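Workshop notebook – documentary review group
August 7, 2021

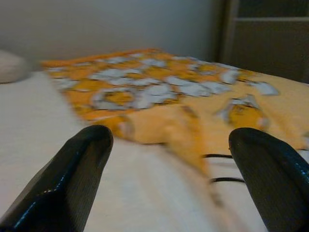 Orange cloth on a white bed sheet.

Subject: second viewing of the Susby rough cut, with notes toward the written review.

The group watched the full cut from the start, without stopping, and then went back over the middle section. The running order is the one supplied in April. The title card still reads Sultach, although the production office has since told us that the program will go out under a different name. All notes below use Susby.

The opening is much improved. The commentary has lost 19 lines, and the interviews with former mill workers now carry the first 10 minutes almost alone. The material on housing allocation comes in early enough for a viewer to follow the later dispute. Music remains too loud under the second interview, and two words are lost at the end of it.

The middle section is still the weak part. It moves from school transport to the clinic closure and then to the local newspaper, and each subject is left just as it becomes interesting. The clinic sequence has the best evidence in the program: letters, minutes, and a recorded meeting at which the decision was defended. It is given less time than the aerial views of Ninau. We recommend that the aerial views be reduced to one and that the time go to the recorded meeting.

Narration. The script states twice that residents "felt ignored." The interviews already establish this, and the second use should go. The term "the authorities" covers at least two separate bodies, and the review should ask for each to be named when it speaks or declines to speak.

Comparison with the Radonjić film, shown to the group in April. That film keeps to one street and one complaint for its whole length and is clearer for it. It also gives the officials a proper right of reply. In the present cut the reply is a caption of 15 words, on screen too briefly to be read aloud at normal speed. Checked on second viewing – the same result.

Sound and subtitles. Subtitles in the Ninau interviews run ahead of the speech by a small but noticeable amount. The spelling of the district name differs between the map and the subtitles. Both points passed to the production office.

Scoring was postponed. Members differed on whether the closing interview should be judged as it stands or held until the final mix is supplied.

To do before the next session:
Request the full recording of the clinic meeting.
Confirm the broadcast length. The April papers give 30 minutes for each part, but the cut runs over.
Draft the paragraph on right of reply and circulate it.
Return the Radonjić disc to the library.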